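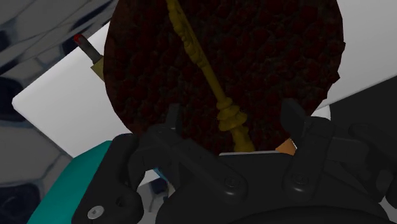 My son is four, and since April we have read the same book every evening. It is called Hama and the Night Ferry. I wanted to write something about it because I think it is a good book, and also because I have now read it so many times that I need to tell somebody.

The story is simple. Hama is a small goat who lives on an island. Her grandmother lives on the other side of the water, in a town called Condby, and one night Hama decides to visit her alone. She takes the last ferry. On the ferry there is a heron who sells tickets, two sleeping badgers, and a very large suitcase that does not belong to any passenger. I will not tell you what is in the suitcase. My son knows, of course, but each time he puts his hand over the page before we turn it, and he says "wait, wait."

The words are by Maarja Ots and the pictures are by Sombat Tanasarn. I had not heard of them before. I found the book in the library, in the box where they put things that have just been returned, and I took it only for the cover, which is dark blue with one yellow window.

I should explain how I read. English is my third language. I learned it at school and then at work, so I know the words for invoices and delivery dates very well, but I did not know the words that small children know. Before my son I had never said "tiptoe" aloud. I did not know what noise a duck makes in English. Picture books have been my second school, and I am a slow student, so I notice when a writer is kind to the person who must read aloud. Some books in rhyme are very hard for me. The rhyme wants me to press on one part of the word and I press on another, and then the whole line falls down and my son looks at me.

Maarja Ots does not rhyme, except in one place. When the ferry leaves, the heron calls out the stops: "Plestummont, Yensuk, Condby, and home!" It is not a real rhyme, I know, but it sounds like one. My son shouts it in the bath. He also shouted it on the bus, and an old man across from us asked if this bus was really going to Yensuk. He looked a little worried, so I said no, only to the library.

The sentences are short, but they are not empty. There is one I like very much: "The sea was awake, but it was being polite." I read it the first time and stopped, and had to read it again for myself. My husband thinks it is a strange sentence for a child. I asked my son what it means and he said, "It means it was not splashing." So I think it is fine.

There are 30 pages, and for us this is the right length for one evening. We had another book before this one, about a family of mice, and it had so many words on each page that I began to skip some of them. He noticed after a week. With Hama I do not skip anything, and if I tried, he would correct me, because he has it by heart, including the page with the name of the printer.

Now the part I like less. The grandmother is in the book for only two pages at the end. She opens the door, she gives Hama soup, and it is finished. After all this traveling I wanted them to talk. I wanted her to be a little angry, maybe, that a small goat came across the water in the night without telling her. My own grandmother would have had plenty to say before the soup. My son does not have this problem. For him the soup is enough -- he asks what kind it is, and every evening I must invent a different kind. Yesterday it was potato with dill. He did not approve.

I also find the middle pages quite dark. I mean the colors, not the story. With a small lamp it is difficult to see the badgers, and one of them is hidden under a bench, so we now read those two pages with the big light on and then turn it off again. This takes some time, and the one who must get up is always me.

We have renewed the book as many times as the library permits, and it must go back next week. I have ordered our own copy from the bookshop near the station. The woman there told me that there is a second book, in which the heron loses his hat, but it is not translated yet. I have not mentioned this at home.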